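We use cookies to keep this site running and to remember your preferences. By continuing to browse you accept our cookie policy.

Guides > Outdoors > Shoes and Boots > Drying Leather Boots

How to Dry Soaked Leather Boots Without Wrecking Them

27/04/2022

I have ruined exactly one good pair of boots in my life, and I did it in a single evening by parking them on a radiator. They were Petridis lace-ups, I'd saved up for ages, and by breakfast the toes had curled and there was a crack across the left one that I could fit a fingernail into. So I asked Babar Swati, who resoles my shoes, what I should have done, and this is pretty much his method with a few of my own habits thrown in.

What you need:

Old newspaper or plain packing paper
2 dry rags
A soft brush
Leather conditioner (I use Trustau, any decent cream will do)
Somewhere with moving air

First, get the laces out completely. Don't just loosen them! Pull the tongue as far forward as it goes and take out the insoles. Those dry on their own, standing up against a wall, and they take less time than you'd think.

Wipe the outsides with a rag dampened in clean tap water. I know, more water. But street water leaves grit and salt behind, and if that dries into the leather you'll get those chalky tide lines that are a pain to shift later. Brush out the welt (the stitched seam where the upper meets the sole) while you're at it.
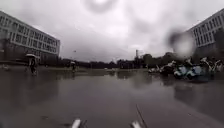 Standing rain all across the plaza, gray sky to match.

Now the stuffing. Ball up the paper loosely and push it down into the toe, then fill up to the ankle. You want the boot to hold its shape, so stop before it starts to bulge. Change the paper after an hour, again before bed, and once more in the morning. Farzana Memon, my sister-in-law, swears by cat litter in a sock – I tried it and it worked fine, but I was finding little gray crumbs for a week.

Lay the boots on their sides so air can get at the soles. A hallway is good. A small fan on low is better, set a few feet away and blowing past the boots. Skip the hair dryer, the oven (yes, people do this) and the spot right in front of the fireplace. My own pair needs two full days in winter and a bit less in summer. If the inside still feels cool when you stick your hand in, it's still damp, so give it another night.

Once they're properly dry they'll feel stiff and look kind of sad. That's normal. Rub in a thin coat of conditioner with the second rag, working it into the creases over the toes, and leave it for 20 minutes or so before you buff it off. Do another thin coat the next day if the leather still looks thirsty. One thick coat just sits there and picks up dust.

A couple of extras. Cedar shoe trees are lovely but put them in at the end, when the boots are nearly dry. Suede is a different animal – same paper, same fan, no cream at all, and a suede brush to lift the nap afterward. And if you see white fuzz inside, wipe it with a half-and-half mix of white vinegar and water and start the drying over.

I redo my waterproofing every September before the rain sets in. If yours beads up water when you flick a few drops on the toe, you can leave it for now.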